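Equipment review: Clavideck two-finger gripper kit
Prepared for the Drundard purchasing group by Marion Laing
2018-01-19

The Clavideck kit was assessed as a possible replacement for the parallel grippers now fitted at the Brisia sorting site. The review covers purchase price, running costs and suitability for light household items, including soft packaging. It does not cover the arm, which was budgeted separately in November.

The kit is quoted at $2804, delivered, with mounting plate, cabling and one spare pair of fingers. The ceiling set for each station is $4000, leaving a reasonable margin for installation and a day of operator training. Replacement fingers cost $297 a pair. The supplier, Abubakari, does not discount orders of fewer than 100 pairs – a quantity well beyond our needs – and the full price should be used for planning.

Fitting was straightforward. The manual is clear on wiring but poor on calibration, and staff had to telephone the supplier twice before the closing force could be set correctly. The settings are also lost when the controller is unplugged, a fault that should be corrected before any larger order is placed.

Performance on boxes and rigid tubs was equal to that of the present equipment. Thin plastic is the harder test, as it folds and shifts under pressure, and most of the trial time was given to it. The broad fingers suit this work, although they hide a good part of the item from the wrist camera once they have closed. 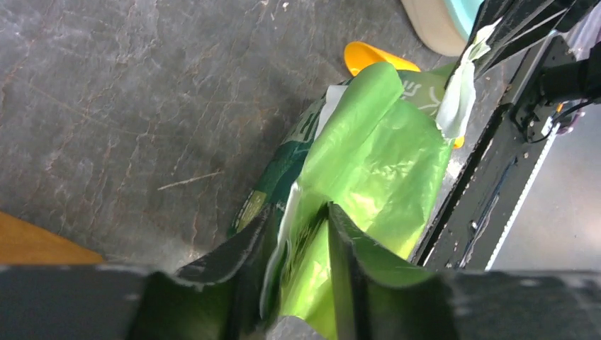 Clavideck fingers gripping a lime-green plastic bag, with a dark green package behind it.

The dark finish shows dust and small marks readily. This is a matter of appearance only and has not been counted against the product.

It is recommended that one kit be purchased for Brisia from the current equipment budget. A second should be deferred until the supplier has confirmed in writing that the controller fault will be repaired under warranty. Finger wear should be recorded monthly, and a spare pair allowed for in the next maintenance estimate.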